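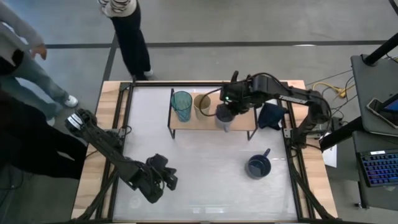 Octavio Espinoza asked, when he read the June report, whether the shelf task was worth keeping at all, given how few placements had come good by then. His note said he would sooner see one arm do a simple job well than two arms do a hard one badly. We have kept the shelf task, and the results below are our answer to him.

Dirnum project, progress report to the Ruvby fund
25 September 2021

Work done since June

The aim for this period was to find out whether a policy trained on people's demonstrations gets better when some of those demonstrations include mistakes that are then put right. The task is to take cups from the work surface and stand them upright on a small raised wooden shelf. Cups of different colours are used, along with a mug, and a cloth is left on the surface in some of the trials.

We collected 720 demonstrations on the two-arm table at Rutherford. Of these, 200 contain a correction. In a correction the operator lets the cup go slightly off, or comes in at a poor angle, then backs away and tries again. The rest are clean runs with no second attempt. Both sets were recorded by the same operators, who swapped between the two kinds of run during each session.

Two policies were trained. The first saw clean runs only. The second saw clean runs and corrections together, with the total number of demonstrations held the same for both. Settings were otherwise unchanged from the June report.

Results

Each policy was given 40 trials with the cups starting in places that had not been used in training. The policy trained on clean runs completed 17. The policy trained on the mixed set completed 26. A trial counts as complete only if the cup is upright on the shelf and the gripper has moved clear of it.

Most of the gain comes from the last part of the movement. The clean policy usually reached the shelf but let go too early when the cup was not level, and it did not try again. The mixed policy often lifted the cup back up and made a second approach. It was no better at picking cups up in the first place, and we would not claim that it is.

The mug remains a problem for both. If the handle points away from the gripper the grasp is usually fine, but with the handle in the way the fingers close on it and the mug swings. We have left the mug trials out of the figures above and will report them separately.

The cloth made less difference than we expected. When it lay close to the right arm the policies sometimes slowed down, but we did not see it stop a placement that would otherwise have worked.

Problems and delays

The wrist cable on the right arm caught on the shelf in early sessions. Zamlow supplied a longer cable and a clip, and the fault has not come back. Demonstrations recorded before the change were thrown away and are not part of the 720.

We also lost time to a drift in the calibration of the left arm. It is now checked at the start of every session, with the reading written on the log sheet.

Spending

Spending is within the agreed budget. The money set aside for a second shelf has not been used, and we ask to move it to operator hours in the next period.

Next period

We will vary the share of corrections in the training set to see where the benefit levels off. We will also repeat the main comparison with the shelf at a different height, which Octavio suggested in the same note, and start a small set of trials where one arm passes the cup to the other. The mug trials will be written up first.

Dirnum project office, Rutherford | Contact us | © 2021 Dirnum | Back to top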